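Film > Industry > Classification and Release

Hekville Film Classification: Frequently Asked Questions

Filed under: Censorship & Ratings
14 comments | 56 shares

Which films need a classification before they screen?
Any feature shown to a paying audience in a Hekville cinema. Trailers are classified separately from the feature. Student work is exempt where admission is free and the programme has been lodged with the office.

What does an application cost?
The standard fee for a feature is $2,595. It covers one viewing by the panel and one written report. Owino, the online lodgement system, accepts card payment only.

Can a distributor advertise a title before it is classified?
Yes, provided the notice "Not yet classified" appears on all artwork. Posters already printed without the notice must be stickered or withdrawn. 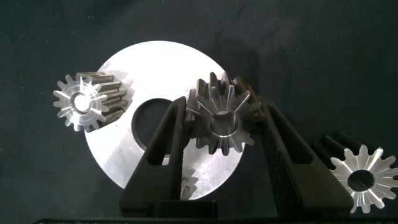
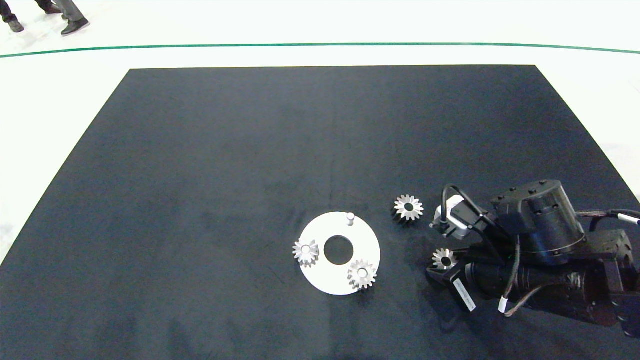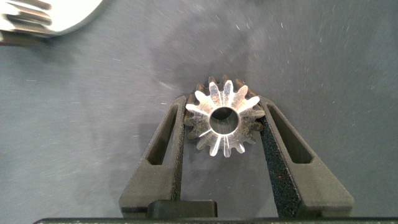 Who sits on the panel?
Panel members are appointed for a fixed term and may not hold a financial interest in any distributor or exhibitor. The current convenor is Tarmo Adomaitis. Members' names are published; individual votes are not.

Can the panel order cuts?
No. The panel assigns a rating or refuses one. A distributor may submit an altered version on its own initiative, in which case the new version is treated as a fresh application. Gudent did this with Wuker in January and received the lower rating for the shorter version. Both versions remain on the register under separate entries.

Does a public complaint change a rating?
Not by itself. Complaints received before release are acknowledged and held on file, as the writers have generally not seen the film. A review is opened only on application by the distributor, the exhibitor or a person with a demonstrated interest.

How long may a written submission be?
Up to 3,000 words, excluding attachments. Petitions count as one submission regardless of the number of signatures.

Can a cinema decline to show a classified film?
Yes. Classification permits exhibition and does not compel it. Disputes over cancelled bookings are a contract matter between the cinema and the distributor, and the office does not mediate them.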